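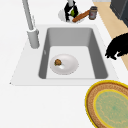
Parallel gripper vs three-finger for plates in a sink, same arm, sim only

Posted by Somtochukwu Jibrin
November 2, 2025

I'm comparing two grippers in simulation on the same arm and controller. One is the Hinex parallel jaw, the other is the Surkeo three-finger. The task is to lift a round plate off the floor of a single-bowl sink and set it on the counter without losing the food on it. The plate has a shallow lip and lies flat, so there is very little to grab.

The parallel jaw either closes on nothing or pushes the plate into the basin wall. The three-finger gets hold of the lip more often, but the wrist hits the faucet on the way out when I approach from the back left. I use an overhead camera only. Is there a fair way to compare the two, or is the task just wrong for one of them?

Rima Zoubi

Separate the grasp from the exit path. At the moment you're scoring both as one result, and the faucet has nothing to do with finger count.

For the grasp, fix the plate pose and sample approach angles around the rim for each gripper. I ran 538 trials per gripper on a similar basin. The jaw was usable once I tilted it, put one finger outside the lip and let the other come down over the top. Straight down never worked for me. Check your fingertip collision mesh as well. The default Hinex one is a convex hull and it's thicker than the drawn finger by 2 mm, enough to stop it getting under a lip.

For the exit, add the faucet and the sink rim to the planner as padded obstacles and lift vertically until the wrist clears the rim. Then move toward the front of the counter.

Log the tilt of the plate during the lift. A round food item will roll at a fairly small angle if your rolling friction is left at zero.

Suleiman Obi

just use suction

Aicha Saber

Suction is fine on a bare plate, but you need a clear flat patch for the cup. With food on one half you're lifting off centre and the plate tips.

I'd add a wrist camera before changing grippers. From overhead, a white plate on a nearly white basin floor gives a poor edge, and my pose estimate was out by 8 or 9 mm until I added a second view. The three-finger hides that error and the jaw doesn't, so your comparison may be measuring the camera. Run both once with ground truth pose and see if the gap is still there.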